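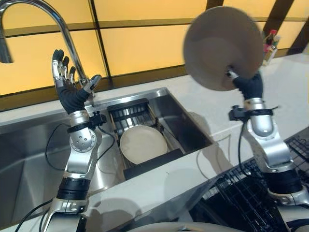 Vermeulen asked straight off whether anyone was going to lose hours over the dish arms, and would I please write the question down before we got into anything else. So there it is, first item!

Home | Staff notes | Rotas | Minutes | Contact

Minutes, kitchen and front of house, Doltdale site, September

I'm taking these because I sat nearest the kettle. We started at 2, with Stollville on the phone (bad line, lots of "say again").

Hours. Nothing gets cut before the new year. After that the plan is to move two evening dish shifts over to prep, same pay. Vermeulen wanted that in writing and so did I, so management will send a letter to all of us.

Plates. The log says 3,597 plates handled so far, which sounds huge until you remember a busy weekend here. Stollville said theirs is slower than a person on plates and they still do all the pans by hand. Same for us. Pans stay with people for now.

What the job feels like. This one ran long! A few of us like having dry hands again, but the late shift said it's lonely back there now and you end up minding a machine and not talking to a soul. We agreed to try 5 weeks of swapping over halfway through the shift, so the same person isn't stuck by the sink all night.

Training. Tunness will run 7 short sessions, on paid time. Sign up on the sheet by the lockers. Stop button comes first, before anything else.

Any other business: the lockers still stick. Next meeting in October, same room.

Contact the Doltdale office | Copyright Doltdale Kitchens | Back to top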